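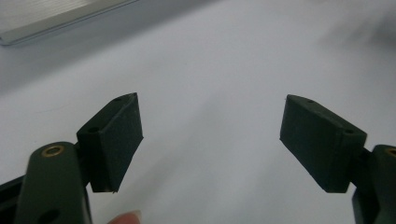
The white tabletop, with a metal bar in the corner.

I had been promised coffee and a talk about tidying, and I got both, in that order. The woman I'd come to see runs a small storage and home-organizing business called Melden, and she asked me to leave her name out of it because half her clients are neighbors who would rather not be known as people who needed help with a cupboard. Fair enough! I'll just call her the organizer.

We started with the table, mostly because I put my cup down on it and she moved the cup (politely, but fast).

"White shows everything," she said. "Crumbs, pen marks, that ring you were about to leave. People tell me to get a darker one and I always say no. If I can see the mess, I'll wipe it up."

I asked whether it wasn't a bit bare. My own kitchen table has the mail on it, and a plant, and usually a sweater. She laughed at me, and then she told me about a kitchen she worked on in March, where the counter hadn't been seen in years. She took everything off it, all of it, and stacked it in the hallway. The family came home and thought they'd been robbed.

"They stood there touching the counter," she said. "Then the dad went and made a sandwich, and he said it was the first one he'd made at home without holding the plate in his hand. That's what I mean by a clear surface. I don't care if it looks nice in a magazine. I want you to be able to make the sandwich."

She charges by the visit and her first one is always free, and she spends most of it listening. Over the past year she has done 73 kitchens and, she says with some feeling, 11 garages. She doesn't like garages. We got stuck on garages for a good long while, actually longer than I meant to, so I'll skip ahead to the baskets, which is what I really wanted to hear about.

I'm a box person. I like a lid, I like a label, I like not having to look at what's inside. The organizer uses boxes too, but she's much fonder of wire.

"Wire racks are for things you use all the time," she said. "You look, you see it, you take it. Put your lunch stuff in a closed cabinet and by Thursday you've bought another pack of the same crackers."

She'll go for two tiers over one if there's any height to work with. The upper shelf gets whatever comes out every day and the lower one gets the refills. She told me she tried the reverse at a client's place on Wisetti Street and had a phone call the same evening. Apparently people do not bend down for snacks.
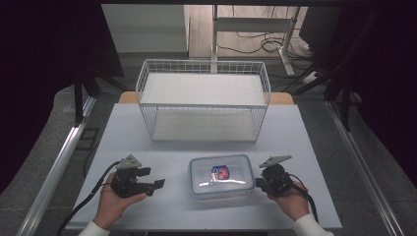 Two-tier wire rack at the back of the table, lidded container in front.

So what goes in a container with a lid, if the rack is so wonderful? Her answer was quick: small stuff. Anything that would slip through the wire or wander off on its own.

"And clear ones, please," she said. "I threw out 100 solid-colored tubs from one house. They'd lost track of what was in every one of them. Some had another tub inside."

I had to ask about the lids, because I have a drawer at home with plenty of containers and plenty of lids and hardly a match among them. She has strong feelings on this. Store the container with its lid on, even if it eats up space. If you don't have room for them that way, you own too many. She made me promise to try it for a week (I lasted four days, but the drawer does close now).

There was one thing we disagreed on, and that was putting a single item in a box of its own. It seemed like a waste to me, all that plastic around one little thing.

"But then you know where it is," she said. "My mother kept one good candy in a box for each of us kids. You never had to hunt for yours, and you never had to fight about it. I still do it."

I couldn't really argue with that, and by then the coffee was gone. She's opening a second place in Drinell before long, with a bigger room for showing people how shelves can be set up, and she's been pricing racks for it. The quote she liked best came to $203, delivery included. She thinks she can get it lower if she picks them up herself, and she was already looking for her car keys when I left.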